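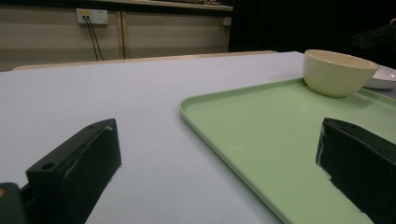
Green tray on a pale tabletop.

Wilolholm School, new boarding house and dining hall
Pre-opening safety walk-through, with comments
Walked by: Áine Hegarty (school), Debashish Howlader (Siriwardena Builders)
Opening ceremony: Sunday, ribbon at 10 a.m., whether we like it or not

1. Exits and egress
Dining hall, east doors: PASS. Both leaves swing clear.
Dining hall, west doors: FAIL. The donor plaque is on an easel in front of them. It is a handsome plaque. Move it.
Dormitory stairs, both flights: PASS. Handrail on the second landing wobbles slightly; Debashish says it is "settling". Tighten it anyway.
Exit signs: PASS, except the one over the laundry, which points at a wall.

2. Occupancy
Dining hall is posted for 500. Invitations sent: 3,506, going by Simin Ghorbani's list, which includes every alumnus with a working email address and a few without. Overflow goes to the marquee on the oval. No standing in the aisles, dignitaries included.

3. Fire
Extinguishers: PASS. All tagged, all on their brackets.
Kitchen fire blanket: FAIL. Still in its wrapper, in a drawer, under the tea towels.
Alarm test: PASS. Heard in the prayer room, the office and, according to the neighbours, the next street.
Ceremonial lamp: CONDITIONAL. Metal stand only, and well away from the Rustura curtains, whose flame rating certificate we are still waiting on.

4. Kitchen and servery

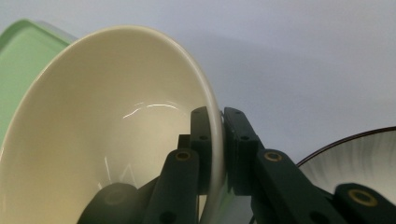
Hot water at the hand basin: PASS at the second attempt. The first attempt was the cold tap with a red dot on it.
Vusine dishwasher: PASS. Instruction sheet to be put on the wall at adult eye height.
Floor by the servery: FAIL. Needs the non-slip strip that was on the drawings in January.

5. Stage and grounds
Temporary stage: PASS, maximum 4 speakers at once. Halyna Bondarchuk has seven on the program and has been told.
Cables: FAIL. Tape them down or cover them.
Bollards at the front drive: PASS. Neema Wanyama holds the key and will let the official cars through, one at a time.

Outstanding: plaque, handrail, laundry sign, fire blanket, curtain certificate, floor strip, cables.
Re-check Saturday, 4 p.m. Bring a screwdriver.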